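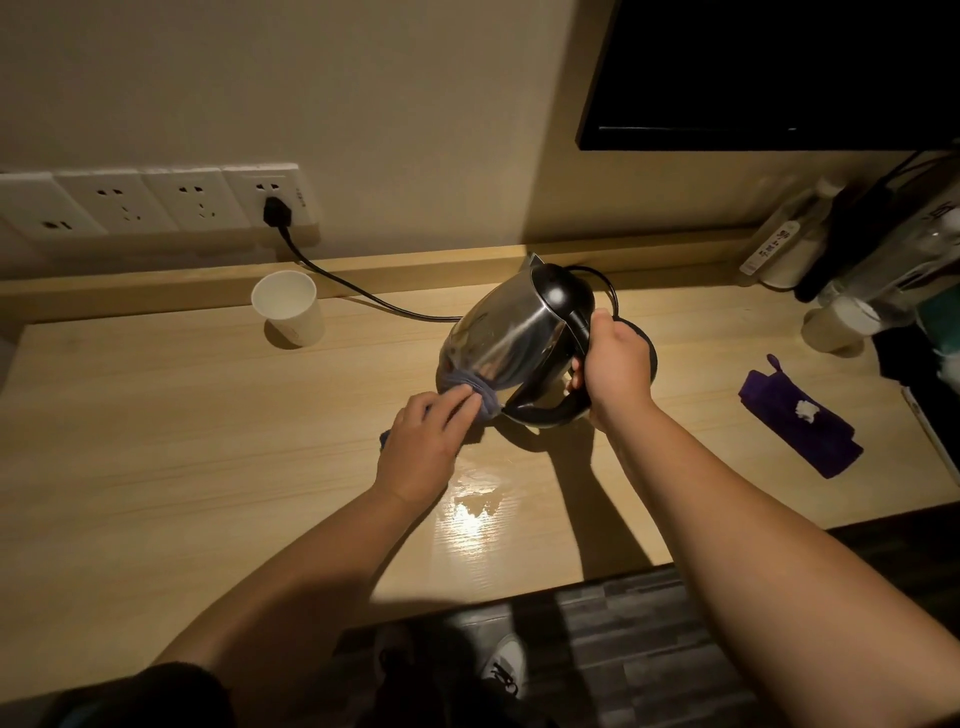 工单 2217:茶水间一烧水就跳闸

打印 | 发送邮件

状态:处理中(我觉得可以关了,但先留着)
地点:Arboleda 楼,6 层茶水间及旁边那排工位
记录人:还是我

先说一下,这张单子本来是 Kevin Zapata 开的,标题写的是“网络又断了”。我接过来看了半天交换机日志,什么毛病都没有,就是设备反复重启。后来跑上去一看,哎,灯也灭了半边,这哪是网络的事啊!所以标题我改了,Kevin 你别介意,原来的描述我留在最下面的附件里。

现象

每天上午九点半到十点之间,6 层东侧的插座会整排断电,配电箱里 17 号回路的漏电保护跳下来,推上去又好了,有时候能撑一天,有时候撑不过一壶水。下午基本没事。照明有一半跟着灭,另一半不灭,这点一开始把我搞糊涂了,后面会讲。

第一轮:怀疑过载

我第一反应当然是功率太大。茶水间那一溜插座上有微波炉、两台咖啡机、饮水机,还有大家自己带的各种小玩意儿。我拿钳形表在那儿守了一上午(被路过的同事问了无数遍“你在等咖啡吗”),电流最高的时候离空开的额定值还远着呢。而且跳的是漏保那一侧,过载的话不该是它先动。所以过载这条先划掉。

顺便发现有人在桌子底下串了三个插线板,我拔了。谁的自己来我这儿领,不骂人。

第二轮:怀疑漏保本身坏了

漏保用久了会变敏感,这个我以前在 Dornska 那边的仓库碰到过,换一个就好。于是找 Yhon Ccori 申请了一个新的,中午趁大家吃饭换上去。换完按测试按钮,动作正常。我心想这下行了,还挺得意地在群里发了个“已解决”。

第二天上午九点四十,又跳了。群里那个“已解决”我没来得及撤回,谢谢各位的表情包,我都看到了。

第三轮:一个一个拔

没办法,用笨办法。所有电器全拔掉,合闸,然后一个一个往回插,每个跑二十分钟。微波炉,没事。咖啡机,没事,另一台也没事。饮水机,没事。轮到电水壶,空壶底座插上没事,加满水烧,烧到快开的时候,啪!跳了。

我又试了一遍,啪,又跳了。换了一个插座,照样。好家伙。

然后我拿摇表量它的绝缘,挡位 500 V。凉的时候读数还算过得去,烧开以后马上再量,掉得很厉害。应该是发热盘的密封老化了,一热就漏。下午没事也就说得通了:上午大家都来泡茶,水壶一壶接一壶地烧,下午没几个人用。

关于擦壶和桌面有水

这个单独说一下,因为评论里吵起来了。有同事说是因为倒水洒到桌上、流进底座才跳的。我特意把底座拆开看了,里面是干的,触点也没发黑,所以这次不怪洒水。不过桌上有水还是随手擦掉吧,底座周围尤其要擦。擦水壶之前请先把插头拔了!壶身用拧干的布抹就行,别拿到水龙头底下冲,我真见过有人冲。

为什么灯只灭一半

翻了装修时 Clerkell 留下的图纸,图上照明是单独一路。实际打开吊顶一看,东侧那几盏灯是从插座回路上接出来的,估计是后来加隔断的时候图省事。交换机的小机柜也挂在同一路上,Kevin 的“网络又断了”就是这么来的。这个问题和水壶没关系,但是迟早得改,不然下次谁带个坏吹风机来,网又没了。

目前做了什么

1. 有问题的水壶停用,贴了条,锁在我柜子里。请不要再来问能不能“就烧一壶”。
2. 换下来的旧漏保测过了,是好的,退回库房。Yhon 说可以留作备件。
3. 机柜临时接到了西侧回路,加了一台小 UPS,是从 Cikance 项目那边借的,他们说月底要还。
4. 三个插线板还在我这儿,到现在没人领。

待办

照明和机柜的线路整改,需要停电半天,等物业给时间。新水壶走采购,型号我不挑,有防干烧、底座能拆下来清理的就行。

更新

停用水壶以后观察了六个工作日,一次没跳。上午高峰我也上去看过两回,大家都在排饮水机的队,怨气有点大,但是电很稳。

Kevin 留言问能不能把单子关了。我想等线路改完再关,不然这事儿一关就没人记得了。要是你们想拆成两张单子也行,整改那张挂我名下,水壶采购那张麻烦挂给行政。

再更新

物业回了,说一月才排得上。行吧,先这么挂着。还有,UPS 的还期我去跟 Cikance 那边再商量一下,要是不给续,我就把楼下备用的那台搬上来,电池有点老,撑个几分钟应该还可以。

打印 | 发送邮件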